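Monday, May 11, 2026

# Chores, grippers and the trouble with towels

Oliwia Nowicki has spent most of her working life on the problem of getting machines to pick things up. She began with parcel sorting, moved to a commercial laundry, and now leads the manipulation work at Prultside, a small company whose software is meant to let an arm on a wheeled base do ordinary indoor jobs: clearing a table, putting stock on a shelf, emptying a dishwasher. I asked her whether any of it works yet.

"Some of it works on the day you tune it," she said. "That's a different question from whether you could leave it with a customer."

The distinction came up several times. Her team keeps a list of 44 tasks, each written as a single line with a start state, an end state and a time limit. "Move the mugs from the table to the rack" is one. "Fold a hand towel in quarters" is another. A task is attempted 200 times before anyone is allowed to quote a figure for it, and the attempts are spread over different rooms and different objects. Nowicki will not quote results from a single room.

"A bench result tells you the arm isn't broken," she said. "Change the table height and the lighting, put a glass where there was a mug, and you find out what it has learned. Usually it has learned the table."

Glass is still poor. Depth sensors read through it or return nothing, and a policy trained mostly on opaque objects closes too early or too far to one side. Stacked plates are better than they were in February, when the arm would take the top two as one. The fix was in the wrist angle on approach and had little to do with the camera.

Most of the training data at Prultside comes from people doing the work with a gripper held in the hand. The tool carries its own camera, so the recording is made from close to where the machine will later see. The older method was to drive the arm remotely from a second, matching arm. Nowicki used it for years at the laundry and does not miss it.

"Teleoperation gives you very clean joint data and very slow hands," she said. "People drive an arm as if it's made of eggshell. Give the same person a gripper they can hold and they'll clear a table at something near normal speed. You lose some precision in the position tracking, and you have to be strict about calibration, but the motion is worth more to us."
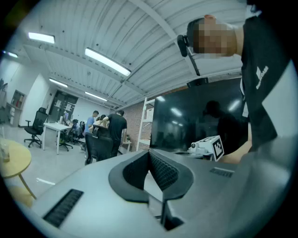 She is less relaxed about what gets recorded. A common error, in her view, is to throw away every attempt in which something slipped. Her team keeps a slip if the person recovered from it, and marks the frame at which the recovery starts. Without those sections the arm has no idea what to do after a bad grasp, and tends to carry on with the rest of the task holding nothing.

Hugo Cifuentes looks at the same subject from the buying side. He runs operations for Grotier, a chain of kitchenware shops, and last winter he had three machines on trial in the branch at Wilczyńska. Two were floor scrubbers. The third was a shelf-stocking arm from a supplier called Nurari.

"The scrubbers I'd buy again tomorrow," he said. "They do one thing, they do it at night, and if one stops it stops. The arm was cleverer and I sent it back."

His reasons were practical. The arm could place boxed goods on a straight shelf with few errors, and boxed goods are the part of the job his staff find quickest. It could not open the cartons. Someone had to cut the tape, fold back the flaps and take out the packing paper, and by then that person was standing at the shelf with the goods in reach. It also needed a clear strip of floor in front of the bay, which in a shop that size meant closing an aisle.

"They timed it from the open carton to the full shelf," Cifuentes said. "I timed it from the back door. We had very different numbers."

I put this to Nowicki, who has no connection with the Nurari product. She agreed with him and thought he had been generous. Carton opening is on her own list and has never got past the first stage of testing. The tape is the hard part. A person finds the end of it with a fingertip, by feel, or gives up and uses a blade, and she is not prepared to put a blade on a machine that shares a room with people.

Touch is where she expects the next few years to go. Her current fingers have no sensing in the pads at all; grip force is inferred from motor current, which is coarse and arrives late. For a mug it is enough. For a towel it is close to useless, as the arm cannot tell one layer of cloth from two.

"Towels are the honest test," she said. "No fixed shape, no obvious place to grab, and the thing looks different every time you put it down. We can fold one from flat. From a heap, I wouldn't show you."

Both of them were careful about dates. Cifuentes will look at arms again when a supplier offers to be measured from the back door, and he has written that condition into the brief he sends out. He would also want a machine that one member of staff can push out of the way without calling anybody.

Nowicki gave me one forecast, which she asked me to record with its limits attached. She thinks table clearing, with opaque crockery and a person on call, could be sold within 10 months. She would not extend that to glassware. Dishwashers come later, mostly on account of the lower rack, which on many models rolls back in when the arm leans on it. Prultside is working on a second contact point to hold the rack still while the gripper unloads, and the first version of that bracket is due back from the machine shop next week.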